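Visit to Allero, planning notes for the equipment budget
January 28, 2023

Randi Strand and I drove over to the Allero open day to look at arms and at the software they sell with them. We have money set aside for one workcell this year and have to say by July what we want. These notes are for Gunnel Forsberg, who has to sign the request, and for anyone else in the shop who wants to know what we saw.

## Getting there

Allero is behind the freight yard, and the signs are poor. Take the second gate. The first one goes to Ogilvie, who share the lot and send you back out. Parking is free. Sign-in took a while because they print the badges one at a time, and we missed the start of the welcome talk. Coffee was in the hallway and lunch was sandwiches.

There were 103 names on the visitor list, mostly from small shops like ours. A few people had come from schools.

## The floor

The demo hall has three cells running. The first was a machine tending job, loading blanks into a lathe. It is the closest to what we do, and we stood there the longest. The operator let Randi teach a new pick point from the pendant. She had it moving to the new point in a few minutes, with no help except for finding the menu.

The second cell was stacking boxes on a pallet. We don't need that. The third was a mobile base with an arm on top, made by Revska. It was slow, and one of the Allero people said the battery is the first thing customers complain about. I wrote down a runtime but he corrected himself later, so I've left it out until they send the sheet.

Noise in the hall was fine. You could talk next to all three cells. Our own compressor is louder.

## Prices

They would not give a full quote on the day, but they did hand out a list for the parts that don't change from one customer to the next:

- Fixed stand, bolted down: $798
- Spare finger set for the small gripper: $309
- Simulation seat, per month: $103
- Cable cover kit: $28

The arm itself is quoted after a site visit. So is the guarding. I asked three times for a range on the guarding and did not get one. Sistitz, who did the fencing on our press, should be asked for a price of their own before we agree to anything bundled.

Training is two days at their place, for two people. Travel is on us. A third person costs extra and they want that booked with the order, which is early for us.

Things that are not on the list and that we will have to pay for anyway:

- Moving the air line to the north wall
- An electrician for the new drop
- Floor anchors and patching
- Lost hours while the old bench comes out

Gunnel, I know last time the install costs were left off the request and we had to come back for more. I would like to put them in from the start.

## The simulation room

After lunch they took groups upstairs to see the software. We were in the last group. It is a plain room with six desks and a projector, and the talk was better than the one downstairs.

The idea is that you build the room on the computer first, put the arm in it, and find out what it can reach before you buy. They start from a library of walls, floors and furniture. You set the sizes and then place the robot. The presenter's home-service project had a big dark wood cabinet with double doors, set in the corner of a white room, and she used it to talk about planning before any arm has been added. 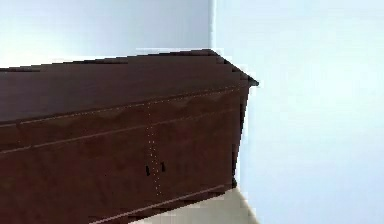 Randi asked how much of the time goes into measuring the real room. The answer was most of it. If your walls are out by an inch, the reach check is out by an inch too, and the software will not warn you. They suggest measuring everything twice, with two different people, and writing the numbers on a floor plan before anyone sits down at the computer.

Doors came up as well. A cabinet or a machine door takes up floor when it swings open, and people draw it closed and forget. Our lathe door slides, but the tool cupboard next to it does not. We should draw the cupboard both ways.

The seat can be stopped at the end of any month. We could rent it for two months, lay out the north wall, and then let it go. That comes to $206 and I think we should do it before the site visit, so that we have our own layout to compare with theirs. A laptop from the office should be able to run it, but the one in the shop is too old. I have asked for the minimum specs in writing.

## What we didn't get to

The service desk had closed by the time we came down, so I have nothing on repair times or on what a call-out costs. This needs a phone call. We also skipped the grant talk. Randi picked up the handout and it is in the folder on my desk.

## Next steps

1. Randi measures the north wall, the lathe and the cupboard. I measure them again.
2. I call Allero about service rates and the laptop specs.
3. Gunnel decides on the two months of simulation.
4. Sistitz gets a drawing and gives us a guarding price.
5. Site visit, once we have the layout.

I would put the stand and one spare finger set in the request now, $1,107 together. The cable kit can go under shop supplies. For the arm I will leave a blank line until there is a written quote.

Mileage form is with the receipts. Lunch was paid for, so there's only the toll.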